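Lotia Group Project: Final Report
Section 4. The Arm Fault and What We Changed

Submitted 8/28/23

4.1 Background

Our project used two arms to operate a task board without a person touching it. The task list had three stages: press the buttons in a given order, flip the toggle switches, and turn the green selector knob to a requested position. The arms ran on the Polunik controller, and our own program, Nendix, sent it the target positions. Sections 2 and 3 cover the setup and the button results. This section covers the fault that stopped testing.

4.2 What happened

The fault came during the knob stage. The right arm had closed on the knob and started its turn toward position 4. Partway through, the wrist stopped moving but the motor current kept climbing. The arm did not release. The board was pulled sideways on the table until Ánh Huỳnh hit the stop button. No one was hurt. The board had a scrape on the base, and one finger pad on the gripper had torn.

We went back through the log and found 14 earlier turns where the current had gone over our warning level for a short time. We had not noticed them. The warning was written to the log file but never shown on the screen.

4.3 Cause

We first blamed the gripper, and spent most of a week on that. We swapped the pads and ran the knob stage again at low speed with a hand on the stop button. The current still climbed.

The real cause was in Nendix. After a grasp, the program was supposed to turn the wrist about the center of the knob. It was using the center of the grip instead. The knob is shaped like a pointer, so the two centers are not in the same place. On a short turn the error is small and the pads flex enough to hide it. On a long turn the gripper pushes sideways against the shaft.

A second problem made it worse. The controller has a current limit, but we had left it at 1000 counts, the value from the setup file. At that level the arm could drag the board before the limit tripped.

4.4 Changes

The turn center is now taken from the knob's base. We lowered the current limit to 518 counts, which was the lowest value that still let the arm finish a normal turn. The warning now shows on the screen and pauses the run. If the arm pauses while holding the knob, it opens the gripper before it does anything else.

We also moved the stop button to the front of the table. Before this it was next to the monitor, and Ánh had to reach past the keyboard to get to it.

4.5 Retest

We repeated the knob stage 40 times with the new settings. The board did not shift in any of them. Two runs paused on the current warning, both on the longest turn, and both released correctly. We have not repeated the full task list from start to finish.
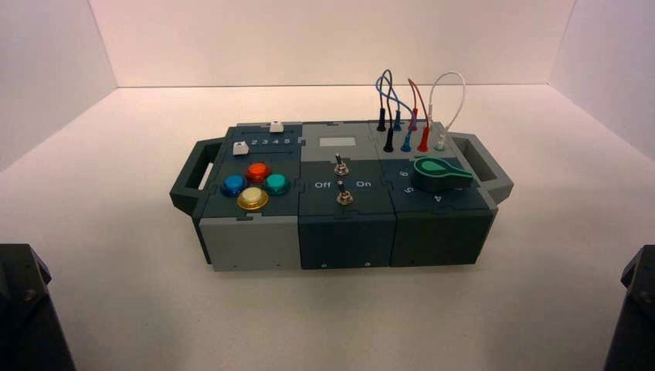
Tươi Quan read a draft of this section and wrote that lowering the limit only treats half of the problem, as the arm still has no way to tell a stiff knob from a bad grasp. Tươi suggested logging wrist angle next to current, so that a rise in current with no change in angle would stop the run right away.

We agree, but the angle reading comes in slower than the current reading and we did not have time to line them up. It is listed under future work in Section 6.

4.6 Open items

The torn pad was replaced with a spare from the Đồng kit, and there are no more spares. The test leads on the right side of the board were not part of our task list, but the arm passes close to them on its way to the knob. We have not checked that path at full speed. Whoever takes over in December should do that first.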